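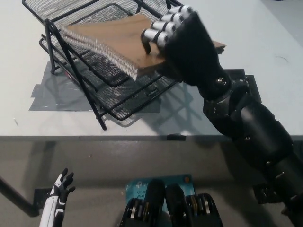 # Gratari 遠隔教示セット

Gratariは、人の手の動きをそのままロボットハンドに伝え、作業を教えるための遠隔教示セットです。操作者がグローブと腕部トラッカーを装着して動くと、ロボット側の腕と指が追従します。動作は関節角度、指先の荷重、頭部カメラの映像として同時に記録され、そのまま学習用のデータとして書き出せます。

プログラムで軌道を書くことが難しい作業、たとえば棚やトレーに入った薄い板をつかむ、傾いた物を持ち直す、縁に引っかけないように抜くといった動きの教示に向いています。

製造元はHarms、国内での販売と保守はCollowが担当しています。

## セット内容

- 多指ハンド(右)
- 多指ハンド(左)
- 操作用グローブ(左右一組)
- 腕部トラッカー
- 頭部カメラユニット
- 制御ボックスおよび非常停止ボタン
- 教示ソフトウェア Sitalard(1ライセンス)
- 接続ケーブル一式、校正用治具

ロボットアーム本体と架台は含まれません。対応アームについてはCollowまでお問い合わせください。PCはお客様でご用意いただくか、設定済みのものを別途お見積りします。

## 教示の方法

教示には遠隔操作と直接教示の2通りがあり、同じ作業の中で切り替えて使えます。

### 遠隔操作

操作者は頭部カメラの映像をモニターまたはヘッドセットで見ながら、グローブで手を動かします。指は一本ずつ独立して追従します。操作者の手の大きさは開始時の校正で吸収するため、担当者が交代しても同じ設定ファイルを使用できます。

腕の動きには倍率をかけられます。細かい位置合わせでは、操作者の動きを4分の1に縮小してロボットに伝える設定が便利です。倍率はフットペダルで切り替えます(ペダルは別売)。

### 直接教示

アームを低剛性モードにし、人がロボットの手首付近を持って動かす方法です。おおまかな経路を直接教示で決め、つかむ部分だけを遠隔操作で教えるという使い方ができます。低剛性モードに入るには、制御ボックスの許可スイッチを押し続ける必要があります。手を離すとその場で保持します。

## 主な仕様

| 項目 | 内容 |
|---|---|
| 制御方式 | 位置制御、力制限付き位置制御 |
| 対応する手 | 左右 |
| ハンド1台の最大把持質量 | 2000 g |
| 操作可能な腕の到達範囲 | アームの仕様による |
| グローブの接続 | 有線または無線 |
| 制御ボックスの質量 | 4 kg |
| 制御ボックスの幅 | 380 mm |
| 記録形式 | Sitalard標準形式、CSV、動画 |
| 使用環境 | 屋内、結露のないこと |

最大把持質量は、指全体で包むように持った場合の値です。指先だけで薄い物をつまむ場合は大きく下がります。対象物の材質と厚みをお知らせいただければ、事前につかみ方の目安をお伝えします。

## 教示ソフトウェア Sitalard

記録、確認、切り出し、書き出しを一つの画面で行います。

記録中は映像の下に関節角度と荷重の波形が並び、失敗した試行にはその場で印を付けられます。印を付けた試行は削除されず、別の一覧に移ります。失敗例も学習に使いたいという要望があり、この仕様にしました。

一つの作業は複数の区間に分けられます。区間の名前は自由に付けられますが、「近づく」「触れる」「つかむ」「持ち上げる」「置く」の5区間をひな型として用意しています。区間ごとに再生速度を変え、実機で確認することもできます。

保存先のディスク1台につき、4000試行を超えるデータも一覧表示できます。検索は作業名、担当者、区間、印の有無で行います。データは社内のPCに保存され、外部への送信は行いません。

## 設置

### 作業台

作業台は揺れの少ないものを選び、脚を床に固定してください。軽いトレーや書類棚のような対象物は、ハンドが触れただけで動くことがあります。試行ごとに位置が変わると教示データのばらつきが大きくなるため、対象物は台に留めておくことをおすすめします。短期間の試験であれば布テープで十分です。長く使う場合は、ねじ止めの当て板を作ってください。

金属の網でできた対象物は、細かい模様がカメラの映像に出ます。照明を斜めから当てると台の上に濃い影が落ち、奥行きの判断が難しくなることがあります。拡散板を付けた照明を上から当てると影が薄くなります。

### 配線

制御ボックスは、操作者から手の届く位置に置いてください。非常停止ボタンは操作者用と補助者用の二か所に設けることができます。無線でグローブを使う場合は、専用のルーターを用意し、社内の他の通信と分けてください。映像はケーブル接続を標準としています。

### 校正

初回のみ、付属の治具を使ってハンドの原点を合わせます。その後は電源投入時に指を一度開き、グローブ側も同じ形にして開始ボタンを押せば使えます。指先の荷重表示が何も触れていない状態でゼロに戻らないときは、ハンドを温めてから再度校正してください。寒い時期の朝に起こりやすい症状です。

## 操作上の注意

- 運転中はアームの可動範囲に入らないでください。直接教示の際は、必ず低剛性モードになっていることを確認します。
- 薄い板をつかむときは、力制限を低めに設定してから始めてください。板が反ると、離したときに跳ねることがあります。
- 指の関節のすき間に糸くずやテープの切れ端が入ると、動きが重くなります。使用後に乾いた刷毛で払ってください。
- 針、ピン、刃物など先のとがった物を扱う場合は、指先カバー(別売)を取り付けてください。
- 指の金属部分に油をささないでください。給脂は点検時に当社で行います。

## 別売品

- 指先カバー(標準、厚手)
- フットペダル
- グローブのインナー(S、M、L)
- 予備の指ユニット
- 作業台用の固定金具

予備の指ユニットは一本単位で交換できます。交換には付属の六角レンチを使い、交換後は治具で原点を合わせ直してください。

## 保守と保証

保証期間は納入から1年間です。指ユニットは消耗品として扱いますが、保証期間中の通常使用による破損は無償で交換します。落下、改造、把持質量を超えた使用による故障は対象外です。

定期点検は年に一度をおすすめしています。点検ではハンドをお預かりし、関節の遊び、荷重センサー、配線の状態を確認します。お預かり中の代替ハンドは台数に限りがあるため、お早めにお申し込みください。3月は申し込みが集中します。

## 導入前の試用

Collowの実演室で、お客様の対象物を使った試用ができます。対象物と置き台をお持ち込みいただき、当社の担当が校正まで済ませた状態で操作していただきます。記録したデータはSitalard標準形式とCSVでお渡しします。

価格は構成により異なるため、都度お見積りとしています。お問い合わせの際は、お使いのアームの型式、対象物の寸法と質量、教えたい作業の内容をお知らせください。対象物の写真があれば、あわせてお送りください。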